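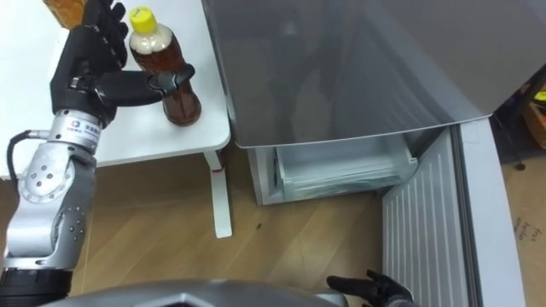 Is it all right to put bottled tea back in the fridge once it has been out on the table?

Posted by Olesia Polishchuk, August 22, 2023

I buy bottled tea by the case and keep a few in a compact fridge next to my work table. I take one out in the morning, drink a bit, leave it standing on the table and put it back when I go home. Sometimes the same bottle lasts me 2 days. A colleague told me I should throw it away after lunch. It is plain black tea with sugar and lemon, no milk. The label says to keep it cool after opening and drink it soon, but it doesn't say how soon. Also, is there any trick to fitting more bottles in a small fridge? Mine has a door shelf that only takes 4 and the rest roll about.

3 replies

Jabari Okoth
Unopened, it can go in and out of the fridge as often as you like. It was probably sitting on a warm shelf in the shop anyway. Once you have opened it and drunk from the neck, things are different, as you have put a bit of your mouth into a sugary drink. I would not leave an open one out all day in summer. Pour what you want into a glass, put the cap back on and return the bottle to the fridge straight away. Done like that, mine keep until the next day with no change in taste. If it smells sour, has gone fizzy or hisses when you undo the cap, tip it down the sink.

For the fridge, lay the unopened ones on their sides on the bottom shelf, caps facing out, and put a folded tea towel along the front edge to stop them rolling. Keep opened ones upright in the door. Don't push anything hard against the back wall. I had a Perrin fridge that froze whatever touched it and I lost a bottle of juice that way in January.

Fulvio Zanetti
I leave mine out all day and never been ill.

Lesia Koval
What Fulvio does is up to him but I wouldn't copy it in this heat. I agree with Jabari about the glass. I'd also write the day on the cap with a marker when you open it, mainly if other people use the same fridge. And check the dial. Small fridges often get set to the lowest number to keep them quiet, and then they are hardly colder than the room. A cheap fridge thermometer will tell you, and you want it at 5 degrees or under.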